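### The big-table theory of tidying

Every January somebody sends me a plan for a tidier workroom, and this year's came from Şengül Çınar at the Prulport end of the building. Her idea is that each big table should hold one open box and one cup, and that anything else left on it at closing goes to the shelves. She has called it the Kozan rule, after the street she grew up on.

I have my doubts. We tried labeled trays at Stumton and they filled up with tape ends and dead pens inside a month. We bought 40 hooks for the back wall and people hung coats on them. The supply list now runs to 1,399 items, and I don't believe one box per table makes much of a dent in that.

Still, I went over to look, and I'll give her a few points. Scissors kept in a box get found again. A pen standing in a cup is easier to spot than one lying flat. Chairs pushed in along one side do leave a clear way past, which matters when people are bending over every other surface in the place. The cloth on the smaller table I'm less sure of - it looks cheerful, but somebody has to wash it, and the plan doesn't say who.

What the plan also leaves out is money. Skulley quoted us for lidded boxes in lots of up to 50, and I'd like to see the cardboard ones last until spring before we order anything. If you have a table and want to try the rule, tell Şengül which one. If you think it's nonsense, tell me.

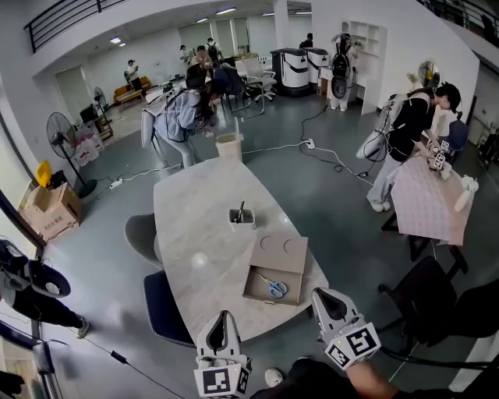
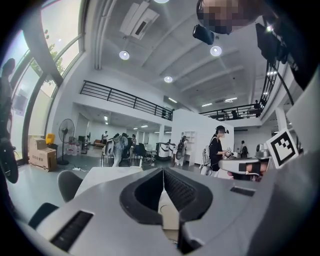 *Page last changed: 19 January 2023*

Replies go in the tray by the door, or to either of us in person. Please don't move the box off the oval table to make room for lunch. The next item on storage will be about cables, and I'm not looking forward to writing it.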